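Gripper pads: one side closes late and the basket goes over
Posted in Workshop Help > Grippers and small arms

Nosipho Mofokeng
I look after a pair of hand-held two-finger grippers, the sort with black linkages and blue ribbed pads. Since November the left finger on one of them has been closing a shade later than the right. With anything heavy you wouldn't notice. With a tall light basket of sticks, the right pad arrives first and gives it a shove, and the left one turns up in time to say goodbye.

So far I have wiped the pads, swapped them left for right (no change, so I've stopped blaming the rubber) and tightened everything that would take a screwdriver. That last one made it worse. The maker's booklet covers charging and the warranty and then loses interest. Do I need a new linkage, or have I missed something a sensible person would have checked first?
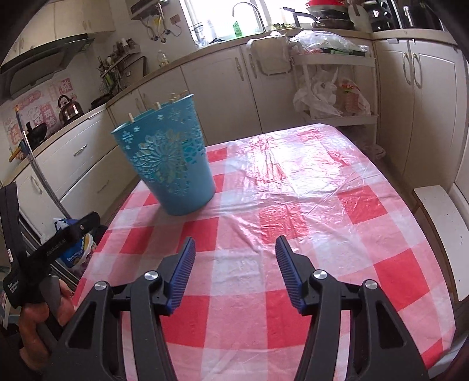
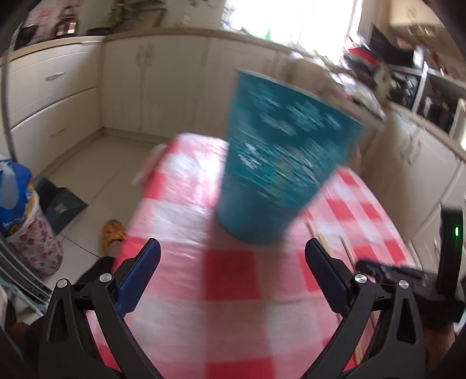 The gripper and the basket, on the kitchen table. Silver pivots on both sides, blue pads at the tips.

I can get at it most evenings after 8, if anyone wants me to try something and report back.

Stavros Alexiou
Buy a new one. Life is short.

Kazuhiro Ikeda
Please don't buy a new one yet. You said tightening made it worse, and that's your answer, or most of it. Those silver pivots are bearings as far as the finger is concerned. Nip them up hard and the link drags.

Power off, battery out. Work on the left side only and leave the right as your reference. Back each pivot off until the link falls under its own weight, then bring it in until the side play just goes. On mine that was less than a quarter turn. Put a tiny dab of thread lock on the thread and keep it well away from the joint. I once glued a finger solid and had to explain it to Mitsuko Kawaguchi, who had lent it to me.

While you're in there, clean out the links with a dry brush. Crumbs and fluff get into a linkage and stay for years, and a kitchen is generous with both. No oil. It feels lovely for 2 days and then it's paste.

To check it, close the fingers slowly on a folded strip of paper. If it slides to one side, that side is still late. Open and close it 200 times, then do the paper again, as a fresh pivot can settle. Put the radio on.

Tien-fu Tsao
Agree with the above, except I'd look at the pad seating too. On my old Perham the left pad had a lump of dried glue behind it, and no amount of fiddling with pivots was ever going to fix that. Swapping the pads over doesn't rule it out if the lump is on the finger. Scrape it flat with a fingernail or a bit of plastic. Not a chisel. Ask me about the chisel some other time.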